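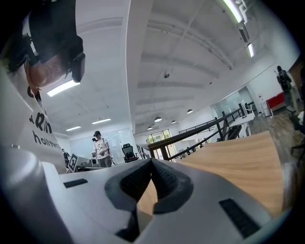
The pads go long before anything else does, Yaneth Cáceres told the meeting, and by the time a person can feel it in the hand the recordings have already been off for a day or two.

Her remark came near the start of a briefing at Zesesau in Starnwood, where the company set out how it will look after its hand-held grippers from now on. The tools are carried by people, who use them to do ordinary table jobs while cameras record the motion. The recordings are used to teach a robot arm at the company's Bultidgate site, and the arm closes on things with the same type of black ribbed pads as the hand tools.

Until this summer there was no fixed schedule. Pads were swapped when somebody complained, and the position of the jaw was checked at the start of a project and then left alone. The new routine started on 7th September and applies to every gripper in the Starnwood room, along with the head-worn camera rigs that go with them.

The change followed a problem with one tool, listed in the company's records as gripper 13. In late summer the arm in Bultidgate began closing slightly to one side of small objects. Everaldo Magalhães spent most of a week on the arm itself, checking the wrist, the cable run and the controller settings, and found nothing out of place. He then went back through the recordings the arm had been trained on. The ones with the offset had all been made with gripper 13.

On the bench, the left pad was found to have lifted at the back of its mount. The two pads are meant to meet at a single point at the tip, and on this tool they were meeting a little to the right of it. The screw behind the pad had backed out by less than a full turn.

"It was a two-minute repair," Magalhães said. "Finding it took six days. I would like those the other way around."

Zesesau threw out 59 recordings and made them again with the repaired tool. The company did not say what that cost.

Under the new routine, each gripper gets a short check before it is handed out. The operator wipes the pads with a lint-free cloth and a little alcohol, closes the jaw slowly on a strip of paper and pulls. If the paper slides out from one side more easily than the other, the tool goes back on the shelf with a red tag. Next the jaw is opened and closed fully while someone watches the readout on the bench computer. Fully closed has to read the same as it did the day before.

The mount under the jaw is checked by hand for play. Operators are told not to tighten anything themselves. That job stays at the bench, where there is a torque driver set for these screws, and where each adjustment is written down against the number of the tool.

Camera checks come after that. Operators hold the gripper toward a board with a black-and-white square marker, first close up and then from the far side of the table, and the software compares what the camera reports with the known size of the square. The head rig goes through the same thing once it is strapped on. Straps have to be done up before the check, and a rig that is taken off for a break has to be checked again when it goes back on.

The boards themselves have caused some trouble. One of the older ones had bowed in the middle, and every tool tested against it came up slightly wrong in the same direction. Orestis Katsaros, who keeps the calibration files, now lays a steel rule across each board at the start of the week. Printed paper squares taped to cardboard are no longer allowed, even for a quick look.

Pads will be replaced after around 200 hours of use, or sooner if the ribs have gone smooth near the tip. They are always changed as a pair. Mac Mathúna, the shop that supplies the pads and mounts, had suggested a longer interval, but its advice was for tools used on soft packaging. Much of the Starnwood work involves hard plastic and glazed cups, which are tougher on the rubber.

Evangelia Sfakianakis, who runs the recording sessions, asked for one change before the routine was approved. The first draft had each operator doing the full bench check, including the mount, and it took most of half an hour per tool. With several people starting at once, there was a line at the bench and sessions began late. The version now in use takes an operator a few minutes, and the longer inspection is done in the evening when the tools are in.

She also asked that each person keep the same gripper through a session. Swapping in the middle used to be common - someone would put a tool down on the table and pick up the nearest one after a break. The tool number is now entered at the start, and the recording software will not open a new file if a different gripper is connected.

Nektarios Michailidis raised the matter of the housings. The white shells pick up marks and some operators had been cleaning them with whatever was near the sink. Solvent is bad for the plastic around the slots, he said, and water that gets in through them can reach the board inside. Shells are to be wiped with a barely damp cloth, slots facing down, with the power off.

Spare parts are being kept in Starnwood for the first time. The cabinet holds pads, mount screws and one complete jaw, and Katsaros has asked for a second jaw to be ordered before October. A broken tool previously had to go to Bultidgate and could be gone for a week.

Gripper 13 is back in use. It was given new pads, fresh thread locker on both mount screws and a full camera calibration, and it is being checked at the bench twice a day until the end of the month. Cáceres has the readings so far and will send them to Bultidgate with the next batch of recordings.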